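Do you really need a laundry schedule?

April 2020

Every cleaning blog I read in March told me to get on a laundry schedule. Towels on one day, sheets on another, a little chart on the fridge. I had my doubts, but I was stuck at home in Irkstead with time to kill, so I tried it.

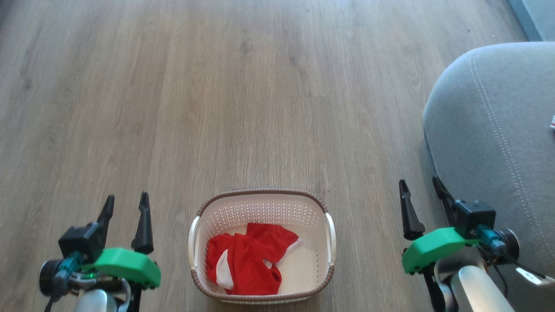 The chart I used came from a site called Zumesano. It wants 20 minutes a day, every day, forever. My old way was to wait until I ran out of socks.

What the chart got wrong

It assumes a big family. I did 16 loads in a month, and plenty of them were half empty. How is that saving anything?

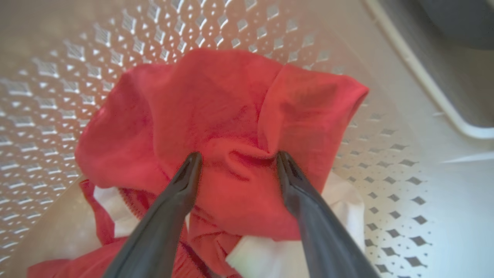 Cold water for everything

I'll give them this one, sort of. Shirts came out fine. Towels I'm not sold on, and I went back to warm after some three weeks.

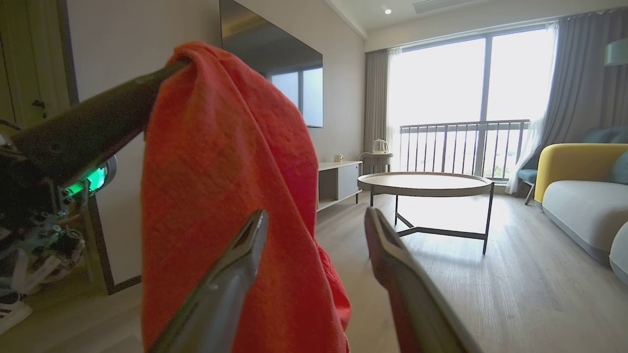

The fancy soap

Derkach powder says it does 70 loads a box. Maybe if you use a pinch. Trastia is cheaper and I can't smell any difference.
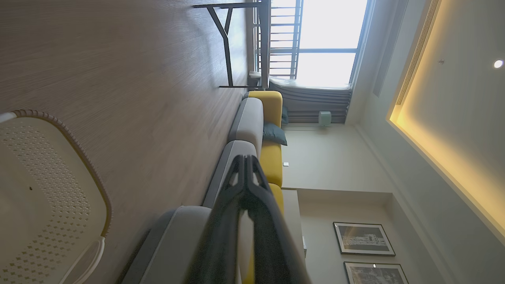
Where I am now

The chart is in the recycling. I kept the cold wash for shirts and I still wait on the socks. If a schedule works for you, fine, but I'd like to see your water bill.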